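Laundry Room Tips from the Setbridge Open Day

The Okafor workshop in Setbridge opened its doors in October, and visitors could watch a robot sort small household things on a padded seat. The team had spent 42 sessions on cloths alone. Much of what they had learned about laying things out works just as well for people, so these tips are passed on for use at home.

Sort on a plain surface

Use a plain grey or other mid-toned cover for sorting. White things show up on it and so do dark ones. Patterned covers hide small items, and clear plastic is the worst of all. A see-through ring on grey fabric is easy to miss, so put clear items to one side first and keep them in a dish.

Keep to one side of the surface for things still to be done and the other for things finished. The demonstration ran from 11 in the morning and the layout was the same each time.
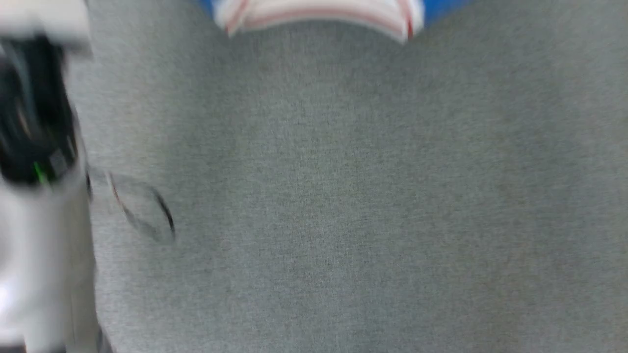

Plerkholm wrote in to say that a grey towel does the job if you have no padded seat, but it must be pulled tight or small parts roll into the folds. A bath towel was too thick and a tea towel too small. An old hand towel, pinned at the corners, was the best of the ones tried.

Cloths

Pick up a crumpled cloth by a raised fold near the middle. Pulling at a flat edge drags whatever is lying on top. Lift it, let it hang, then find two corners. This is how the demonstrators taught it and it is quicker than smoothing the cloth out where it lies.

Keep white cloths apart from strong colours before they go in the wash. A new blue cloth should be washed alone the first few times - cold water, short cycle. Check the label for the highest temperature and stay under it.

Small items

Look under and beside every cloth before you carry the pile away. Caps and other little things end up next to the heap more often than in it. A shallow tray 300 mm long will hold most of them and fits on a narrow shelf.

Round items should be stood on end if they will stand. If not, lay them against a fold of cloth so that they stay put.

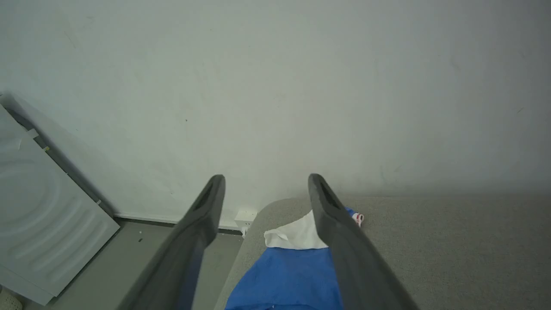 Blue and white cloths on the padded seat, with a small red-and-white item beside them.

Around the machine

Leave enough room beside a washing machine to get a hand and a duster in. Pull the plug before you clean near a low socket, and dry your hands first. Wipe the skirting board at the same time - fluff gathers there.

The Setbridge workshop has a printed sheet with all 51 of its sorting tips. Copies are kept at the Dedasville household shop, next to the till.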